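In praise of the boring cable

I love robots. I have loved them since I was small enough to think the thing that sprayed cars on the television news was alive, and I still get a little jump of pleasure when an arm wakes up and goes to its home position. So please take what follows as the grumbling of a fan.

Last December our picking cell stopped at ten to four in the afternoon with the gripper half closed over a bin. No bang, no smoke. The arm carried on through its routine quite happily, dipping and lifting, dipping and lifting, and brought up nothing. It did this 23 times before the software decided that something might be amiss and put up a message: "Object not found". The objects were there in plain sight. One wire inside the gripper cable had broken, right where it bends round the wrist.

We spent the rest of that day looking in the wrong place. We cleaned the camera. We changed the lights. We rang Brurex, who supply our vision software, and they were very patient with us. Then someone wiggled the cable while the wrist was turned and the fingers twitched, and we all went quiet. That twitch is what bothers me. A hand was near those fingers, the arm was powered, and a wire that had been dead all afternoon came back to life for a moment. Nothing was pinched. It easily could have been.

I think our trade has its attention in the wrong place, and I say that with great affection. We will talk until midnight about grasp planning (I certainly will!) and we give the hose and cable on the outside of the arm about as much thought as a shoelace. Yet that cable does the hardest physical job in the whole cell. Ours was making up to 800 full wrist turns in a shift, at the tightest bend it had, held in place with tape that had been put on in a hurry during the first week and never looked at again. When we finally wrote down our stoppages for the year there were 13, and more of them came from cables and connectors than from anything clever.
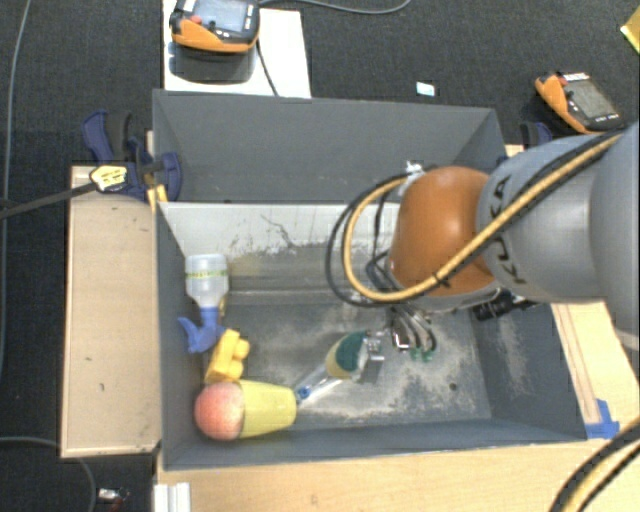
Should every small lab or workshop pay for a proper cable guide on its arm?
Most should, and those that can't should at least turn the wrist by hand through its full range, power off, and watch what the cable does at both ends.

Tando make a clip-on guide that we fitted in the new year for a bit under 500 pounds, and I was ridiculously pleased with it. You can hear the difference. The old slap of cable against the wrist has gone. But the change I'd press on anybody is free. We now have a rule that nobody touches a cable to "see if it's that" unless the arm is locked off and the air is dumped, however late it is and however sure they are. We also swap the gripper cable on a date in the diary, working or not, and the old one goes in the scrap.

The software could help too. An arm that has missed several times running ought to ask whether its fingers moved before it tells me the bin is empty. The signal is already there on most grippers, and it's a lovely little problem for anyone with a free weekend.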